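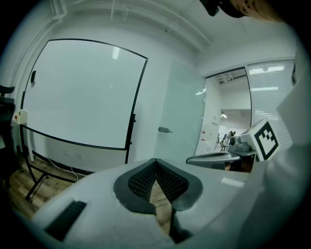 Occupant belt anchor height in a converted van

Our day center in Gustusthorpe operates 2 vans fitted with Harawira floor track. The shoulder belt anchor in the newer van is at 114 cm above the floor, and for one tall passenger the belt pulls down on the shoulder. May the anchor be moved up the pillar?

Posted by Giltau Transport Desk

Please do not drill a new hole in the pillar. Any change of anchor point should be approved in writing by the converter. Ask whether a height adjuster is offered for your model. 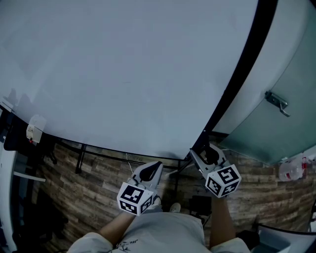 Until a reply is received, the passenger should be assigned to the other van if its anchor is higher.

Posted by Bonedov

We had the same trouble. Ours went up to 147 cm and it was fine.

Posted by rampside

The approval letter should be kept with the vehicle papers. Our inspector asked for it in June.

Posted by Fleet Office North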